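Home | Syllabus | Notes | Labs | Forum

Unit 7: Perception for drum unloading
Course notes, K. Gbeho

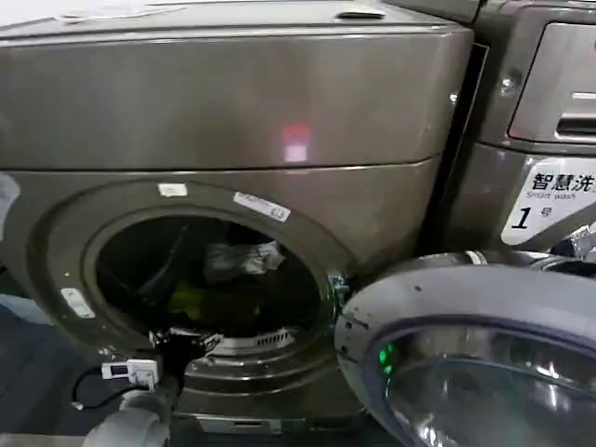 1. Segmentation

The drum interior is dark, so set exposure on the drum region only. A light-gray cloth against gray metal gives weak color contrast; the yellow-green garment is easier. Use depth edges for the first and color for the second. Mask the door glass before computing depth.

2. Grasp selection

Sinon returns 6 candidates per cycle. Reject any whose approach crosses the rim or the open door. The latch on the right of the opening goes in the collision model as a box.

3. Control

Approach in position mode, then switch to force mode at the lower rim. Replan if the mask is older than 533 ms.

Lab: repeat section 2 with the rim radius set wrong and log the rejections.

Comments (2)

Radomír Kubíček: Is the 533 ms measured from capture or from publish?

Kwesi Gbeho: Capture.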